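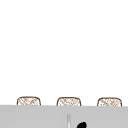
Naqvi

Household robots: common questions
Last updated Jan 11, 2021

Can a robot do my washing-up yet?
Not in an ordinary home. At Hillness we work on clearing up around the sink, all of it in simulation for now. A kitchen there can be reset and tried again as often as we like. In one, a small white bowl sits in the sink with a bit of brown food still in it. A person would tip it out and carry on. A robot has to work out which part is the bowl.
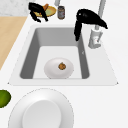 What goes wrong most often?
Letting go. Picking up a plate is fairly reliable now – putting it down flat is harder. Of 497 simulated runs in our Tiravley set, 17 finished with no help from an operator. Clutter makes it worse. Plates either side of the sink, a can and a lime leave the arms little room, and a big red ball in the basin has to come out before anything else can go in.
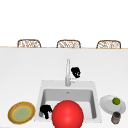 Sorting out that order of jobs is most of what we do in January.

Can I buy one?
No. Veltden, our test arm, is for lab use only.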